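How to Record a Voice-Over Announcer Intro for Your Show

Print this page | E-mail this page

So your podcast, public access program or living room variety hour needs a big voice at the top. You know the kind. It says the name of the show, then the names of everyone on it, and it makes a lineup of two guys and a ukulele sound like an event. You could hire someone with pipes. You could also do it yourself in an evening, which is what most of us do once we see what pipes charge.

I've announced the Skotumdale Late Hour on local cable for 34 episodes, and I have made every mistake below at least once. The mispronounced guest I have made more often than that.

Write it short

Your intro should run under half a minute. Read it out loud with a clock going before you fall in love with it. My first script was 423 words, and by the time I got to the host's name he had been standing behind the curtain long enough to sit back down.

Put the show title first or last, never in the middle. Names go one to a line, double-spaced, in type big enough to read from across a desk. Spell the hard ones the way they sound. We had a comedy duo called Yordanov on one November show, and I wrote "yor-DAH-noff" in red marker over the top. Ask the guest, by the way. Don't ask the guest's cousin in the parking lot.

Pick your room

A closet full of coats beats a nice-looking office every time. Hard walls bounce your voice back at you and you end up sounding like an airport. If you don't have a closet, hang a comforter behind you and another one behind the microphone. You will look ridiculous. It's radio, or close enough.

Turn off the refrigerator if you can hear it. Put your car keys inside the refrigerator so you remember to turn it back on. I learned this trick one carton of milk too late. 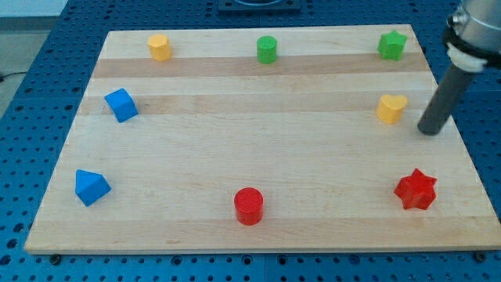
Do your takes standing up, with the script at eye level on a music stand or taped to the closet door. Looking down at a page squashes your throat, and everything comes out sounding like bad news. Keep the microphone a hand's width from your mouth and a little off to the side so your P's don't explode.

Find the voice

Everybody's first try is an impression of some other announcer. Go ahead and get it out of your system. Then say the title the way you'd tell a friend across a crowded diner that their table was ready. That's most of the job -- volume, good cheer and a slight sense of hurry.

Stretch the vowels in the host's name and leave the consonants alone. Lift your pitch on each guest in the list, then come down hard on the last one. If you go up on the last one too, the audience sits there waiting for another guest, and you don't have another guest.

Smile while you read. I resisted this for a whole season on grounds of dignity. The tape says I was wrong.

Record more than you need

Do the full read five times without stopping, even if you flub. Then do each name by itself, three ways. These spare names are gold when somebody cancels at 6 p.m. and is replaced by a man with a trained goose. Save your files with names that mean something. I have a recording on my computer called 3976, and I have no idea what I'm so excited about in it.

Put it together

Any free editing program will do. Trim the breaths between names but leave a couple in, or you'll sound like a train schedule. Lay the music underneath, start it at full volume for a few seconds, then drop it by half when you come in. Our theme is by a polka outfit named Sundava, who let us use it in exchange for a mention in the credits. Get that sort of deal in writing, even if it's on a napkin.

Play the result on the worst speaker you own. If you can make out every name over running dishwater, you're finished. If Kerar Brothers Carpet comes out as "carrot brothers," go back to the closet and do your sponsor again.

Print this page | E-mail this page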